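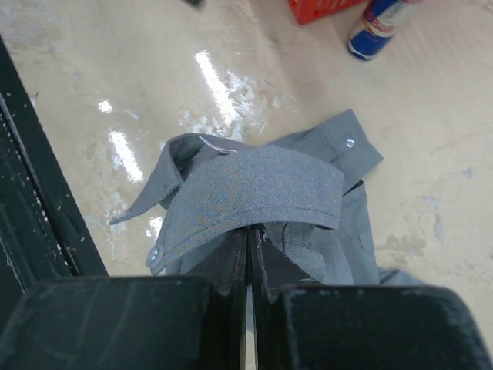
Slide 1. Gripper on a gray button-up, collar end.

(Leave this up while people find their seats. Don't start until the door is closed, the hallway is noisy.)

Good morning, everybody, and thank you for coming in before the coffee is ready. My name is Fulgencio Escobar, and I look after equipment planning for the garment side at Pasaribu. I've been asked to talk about money for the next half hour, and I promise to be as cheerful about it as a person can be.

Take a look at the shirt on the screen. The fingers have hold of one small fold right by the collar, and the cuff is lying off to the side. When we sat down to write our first budget, we had one line for that whole job. It said "robot arm," and there was a number next to it, and we were all very pleased with ourselves. I'd like to spend this morning on the lines we left off, so that you can put them on yours.

(Pause. Ask for hands: who has a request going in this year? Who has one that came back?)

Slide 2. Start with the item

Before you call a single vendor, write down what you need picked up. I mean really write it down, on paper, with the fussy parts included. Ours was a button-up shirt, so the list had the collar, the buttons, the cuffs, the stitching and the little label at the neck. A towel is a much kinder thing to ask for. If your list is mostly towels, you may be shopping for a cheaper machine than I was, and I'm a bit jealous.

We put 40 garments in a bin and sent the same bin to both vendors, Prevon and Sindley. I can't recommend this enough! A vendor will bring lovely clean samples if you let them, and you'll learn a great deal about their samples. Send your own laundry.

Slide 3. The fingers are their own line

Go back to the first slide if anyone in the back missed it. See the scuffs and scratches on those fingers? Fingers are a supply, like printer toner, and they belong in the yearly budget with the other supplies. We had them lumped in with the arm as a one-time purchase, and then we had to go back upstairs and ask again, which is a walk I don't wish on anyone.

So, ask three things of whoever is quoting you. What does a replacement pair cost? How long does it take to ship? Can your own people swap them, or does somebody have to drive out? Prevon sells finger pairs separately and Sindley folds them into a service plan. I've seen good arguments for each, and I'm happy to go through them with you at the break.

(If someone asks which we picked: Prevon for the first 2 stations. Don't get drawn into the price comparison here, it's on slide 6.)

Slide 4. The room costs money too

This is my favorite slide, and my wife says that tells you something about me.

The floor on that first slide is glossy, and you can see the overhead lights shining back off it in a long streak. If your plan depends on a camera, lighting and surfaces need to be in the budget conversation from the beginning. Maybe you need matte mats, maybe you need different fixtures, maybe you need neither one. But have somebody look before the order goes out, and give them a line to charge it to. We held back $600 per station for mats and lamp covers, and I had to defend that number for most of an afternoon -- I'd do it again, too.

And while you're at it, look at what else ends up on the floor. There's a drink can up at the top of the picture and something red next to it. Working areas collect things. Decide early whether you're paying for a machine that has to cope with clutter or for a machine that gets a clear space, and get the vendor to quote on the one you mean.

Slide 5. People and hours

Please, please put training time in. Pomden, our installer, quoted 7 days for setup, and that was for their people. It didn't include ours standing next to them, learning. Those are paid hours and they have to come from some department's pot, so talk to that department in May and not the week the crates show up.

I'd also set aside time every week for someone to go through the missed picks. It doesn't have to be an engineer. It has to be a patient person with a notebook and a chair.

Slide 6. The sheet

(Hand out the one-page sheet now. Extra copies are in the blue folder.)

The left column is what we asked for in the first request. The right column is what we ask for now, and you'll notice it's a good deal longer. Arm, fingers, spare fingers, mount, mats and lamp covers, installation, our own hours, service. Some of your lines will be blank, and blank is fine as long as somebody has looked at it.

One note on the service line: the Sindley quote runs up to two years and the Prevon quote is renewed every year, so please don't compare the totals straight across. I did that in an early draft, and a very kind person in accounting sent it back with a question mark.

(Questions. Stop at 9:45, the next group needs the room. Collect the pens.)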